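4.2 Grasping long-handled objects in simulation

The second comparison covers objects whose center of mass lies well outside the finger pads. We tested two parallel-jaw grippers, the Clotirura and the Virkine, with the same arm model and the same controller gains. Each gripper was given 108 grasp attempts per object, with the start pose drawn at random within 20 mm of the nominal grasp point. Contact stiffness and friction were held fixed across both sets, following the settings of Sakamoto and Dramani.

The racket proved the hardest object for both grippers. Its handle is modeled as an octagonal prism, so the outcome depends on whether the pads meet two opposite flats or land on an edge. Edge contacts led to rotation about the handle axis during lift – a failure we score separately from a drop. The Virkine showed 11 such rotations and the Clotirura twice that number. Grasps near the butt end also put a large moment on the pads, and we did not raise the closing force to make up for it.

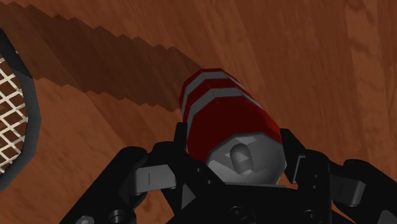
Figure 6. Simulated grasp of the racket near the butt end of the grip, with one finger on each side of the handle.

The wrist camera view was logged at every control step but was not used by the controller in this section. Results with visual feedback are given in Section 4.3.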